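Desk Notes: Storing Markers Flat
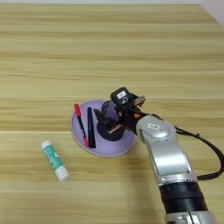

Two markers, one with a red cap, on a shallow lavender plate.

The supply cabinet at the Kolev building was sorted in January, and the most common item in the discard box was the marker. Most of the discarded pens still held ink. They had been stored upright in mugs, some cap up and some cap down, and the ones stored cap up wrote faintly or skipped on the first stroke. This item covers the storage change that followed and a few points on caps, surfaces and refill orders.

Orientation

A fiber-tip marker holds its ink in a porous reservoir. The ink moves to the tip by capillary action, and gravity has a small but steady effect on where it collects. Stored cap up for weeks, the reservoir drains away from the tip and the first line comes out thin. Stored cap down, the tip can flood and the first line bleeds. Flat storage keeps the distribution even along the barrel.

The same applies to dry-erase markers, with one addition. Dry-erase ink carries suspended pigment, which settles. A marker that has been standing for a long time may put down solvent with very little color in it. Laying the marker flat overnight with the cap on usually restores it. Shaking is not recommended for fiber-tip types; it can force ink into the cap.

Paint markers with a valve tip are a separate case. They are meant to be shaken, and the maker's instructions on the barrel take priority over anything in this item.

Trays

Any shallow dish will do. The requirements are a low rim, so that a marker can be picked up by the barrel without tipping the dish, and a smooth surface that wipes clean. Round plates have one advantage over the long desk trays we used before: a marker longer than the flat part of the plate comes to rest against the rim and does not roll. A color that contrasts with the barrels also helps. Dark pens disappear in the old charcoal trays, and a pale plate fixes that at no cost.

Plates from the break room should not be used for this and then returned. Once a plate has held markers, it stays with the desk supplies. Write DESK on the underside.

Keep the load light. Two markers per plate is the standard for shared tables, one black and one in a second color. Extra markers go back in the cabinet, on the shelf marked Giltudent, lying flat in the cardboard sleeves they came in. A plate with a heap of pens on it is a mug with a wider opening, and the dried-out ones will sit at the bottom until the next sort.

Surfaces

The wooden tabletops in the project rooms have an oil finish, and permanent ink will go into the grain if it is left. Put the plate toward the middle of the table, clear of elbows and laptop lids. If a mark is made, blot it, then wipe along the grain with a cloth dampened with rubbing alcohol. Test a spot on the underside first. Alcohol lifts some of the oil along with the ink, and the area will look dull until it is re-oiled. The oil is kept in the Isov cupboard with the furniture cloths. Used cloths go in the lidded metal can — never in the paper bin, as oily rags can heat up on their own.

Do not scrub across the grain. Melamine sponges remove the ink but also cut the finish, and the patch shows in low light.

Caps

A cap should close with a click. If it turns freely or slides off when the marker is held by the cap, the seal is gone and the pen will dry out in any position. Discard it. Swapping in a cap from another model is acceptable only if it clicks and the color matches the ink. A mismatched cap on a permanent marker is how the whiteboard in the Jetier room got its current border.

Testing before discard

Before a marker goes in the box:

Lay it flat, capped, overnight.
Draw a line on scrap paper, the full width of the sheet.
If the line fades before the far edge, discard the marker.
If it holds, return the marker to the plate.

In the January sort, 75 markers went through this test and 27 came back into use. The others were past recovery, mostly because of loose caps.

Ordering

Black runs out first and should be ordered alone, in single-color boxes. The assorted sets leave a surplus of yellow and light green that does not read well on the board. The order code for black, medium tip, is 1716, and the same code covers the refill reservoirs for the refillable barrels. Requests go on the sheet inside the cabinet door. Please write the tip width as well as the color — the last batch of fine tips was ordered in error and is still on the lower shelf, free to anyone who labels small parts.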